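Home | Datasets | Hardware notes | Downloads | About
Search this site Go

We use cookies to remember your settings. Accept Manage

# Cetora finger trials – README

Hello, and thank you for taking an interest in our little set of recordings. Malsha Rathnayake and I put them together to settle a friendly argument over whether ribbed orange fingers are worth the bother of fitting to a pair of table-top arms, and we thought other people might like to have the files too.

## What you get

There are 1648 episodes in 16 folders, one folder per task. Each episode has video from a camera looking over the table and from the small ones at the grippers, plus joint positions in a plain CSV file.

## Handovers

These were the ones we enjoyed most, and also the ones that took us longest to get right. 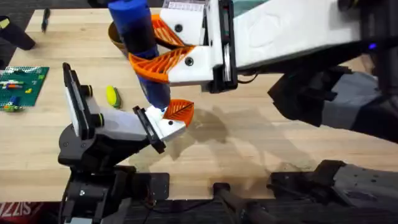 *Handover task, table camera: blue cylinder held by the right arm, left gripper close by.*

We label the arms left and right as the table camera sees them, so please keep to that if you send us corrections.

## Single-arm grasps

The lime-green ring is our favourite test piece. It is awkward in a useful way – flat faces, a round rim and a large hole through the middle – and we kept coming back to it whenever we changed a setting.

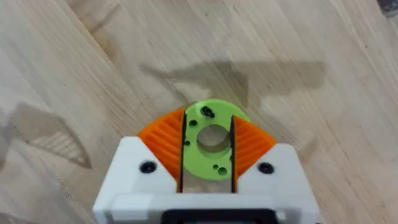 *Wrist camera: green ring gripped upright between the two ribbed fingers.*

Folder 5 holds nothing but ring grasps, 100 of them, and is the best place to start if you only want a quick look.

## Clutter

We left plenty of other things on the table on purpose, as a bare table makes every gripper look clever.
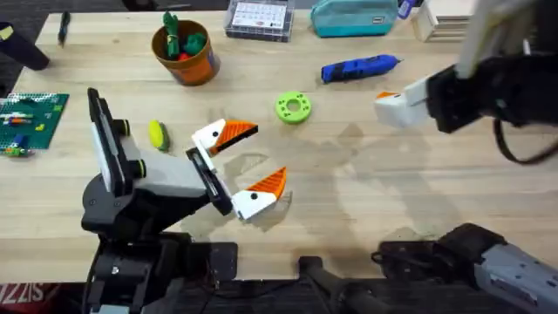
If you are training on these folders, do check your results with the clutter folders held back as well as mixed in. Ravn, our controller software, writes its settings to `ravn.txt` beside each episode, and a few early ones lack the grip force column. We mean to fill those in by January.

## Contact

Write to Teodoro Cuesta at Nendico. Last updated 11/09/2020.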